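Filed under: Grounds & Facilities / Match Day

Pre-match ground inspection, Erkumura Park, main soccer field
Completed by the home club before gates open. Comments go under each item.

1. Goals and nets
Both goals anchored, crossbars level. Net at the Peng Road end has a hole near the left post, tied up with cord. Replace before the cup game.

2. Playing surface
Walked end to end. Soft patch inside the north penalty area, passed as playable. Two loose sprinkler covers pushed back down and checked by foot.

3. Corner flags and markings
OK. Touchline on the bench side is faint and needs another coat in December.

4. Floodlights
All lamps on at 6:15 p.m. Lamp 19 flickered for a minute, then held. Report to Vesavine if it does it again. 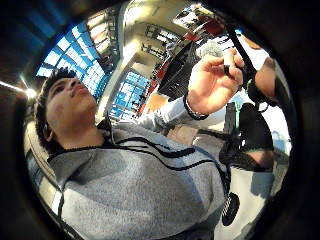
5. Spectator areas
Posted limit is 2,188. East steps swept. Handrail by row 2 is loose at the bottom bolt. Row taped off until fixed. Temporary standing area holds 200, barrier pins all in.

6. First aid and exits
Stretcher in place. Defibrillator shows green. Exit gate C was chained on arrival. Chain removed, key left in the gate office.

7. Team benches
Jastodis shelter on the visitors' side has a cracked panel, sharp edge covered with tape. Not a reason to delay kickoff.

Result: passed, with items 1, 5 and 7 to be rechecked before the next home match.

This site uses cookies to remember your settings. Accept / Manage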